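Handheld gripper build, marker cube pose dropping out near the sink

Ernthorpe Workshop forum > Builds > Manipulation

tesfa_loop
Second pair of handheld grippers is together. Each has a printed cube on top with markers on the faces, and pose comes from the cubes. Tracking is fine over a bench. At the vanity counter I lose one cube whenever both hands work over the basin. The log shows 160 dropouts in 3,000 samples, nearly all on the right unit.

Arms in, both grippers over the near rim:

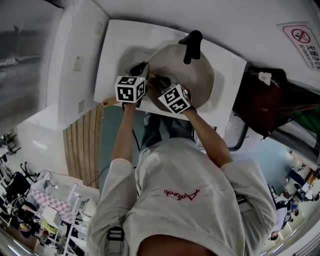
Reply 1 – nonby_rail
Your cubes are too close together. With that spacing one will shadow the other as soon as you roll a wrist. Move the cube mounts outboard by 12 mm each and rerun the same task.

Reply 2 – carham42
Disagree with nonby_rail. Shadowing would hit both units over a long run, and he says it is mostly the right. I would check for a duplicate marker ID first. I printed the same face twice on my Carham mount and the solver flipped between two poses until I found it.

Reply 3 – tesfa_loop
IDs are unique, checked against the config file. Exposure is locked. Black cable on the left gripper has strain relief now, no change in the numbers.

Reply 4 – nonby_rail
carham42, it depends on which hand leads. If the left is always the one reaching across, the right takes all the loss. Split the log by wrist angle before reprinting anything.

Reply 5 – carham42
Fair, but also look at print flatness. A face bowed by a fraction of a millimeter gives bad corners at shallow angles. Mine needed 3 reprints.

Reply 6 – tesfa_loop
Split by angle: most of the loss is past 60 degrees of roll. Printing the offset mounts tonight, and I will put a straightedge on the right cube while that runs.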